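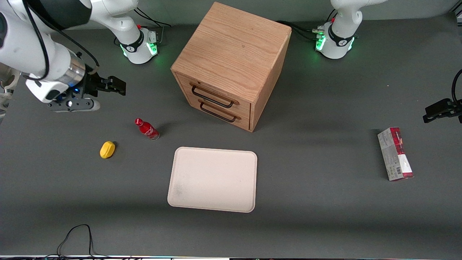
Figure 1. Two-arm cell with drawer cabinet, tray and loose objects.

Varkura drawer set – notes on the gripper fault

The set has 1,557 episodes recorded on the Jarwood cell. Please read this file before training, as 32 of the episodes contain a fault.

What went wrong
In August the right gripper stopped closing fully after a command. The controller still reported "closed", so the arm continued its motion without holding the object. In 6 episodes the fingers also hit the upper drawer handle. The emergency stop was pressed each time and no person was hurt.

Cause
A worn connector in the gripper cable. It lost contact when the wrist turned far to one side. We replaced the cable and added a check of finger width after every close command.

Labels
Faulty episodes have grip_fault = 1. The 6 with contact have also contact = 1. We did not remove them – they can be useful for failure detection.

Known problem
Logs made with Eze version 17 do not store finger width.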